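Hevura Slip-On Work Clog, Navy
Item 2176 - by Tremus

A closed-toe clog for kitchens, gardens and long shifts on hard floors. One-piece molded upper with a removable insole.

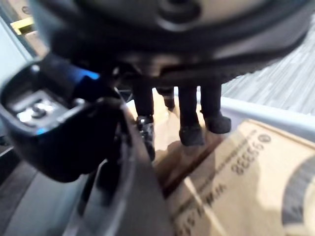 Sizes run from 36 to 46. If you are between sizes, order the larger one. The fit is roomy across the toes and firmer at the heel. A pair in size 42 weighs 284 grams.

Wash by hand or by machine at 40 degrees, insoles out. Do not tumble dry. 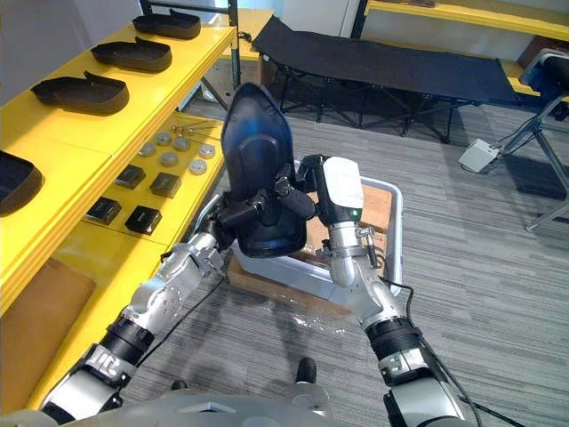

Spare insoles are sold separately, item 17. They also fit the older Lemieux clog - trim the toe end to match.

Ships from our Drallalier warehouse. Unworn pairs can be returned until the end of July.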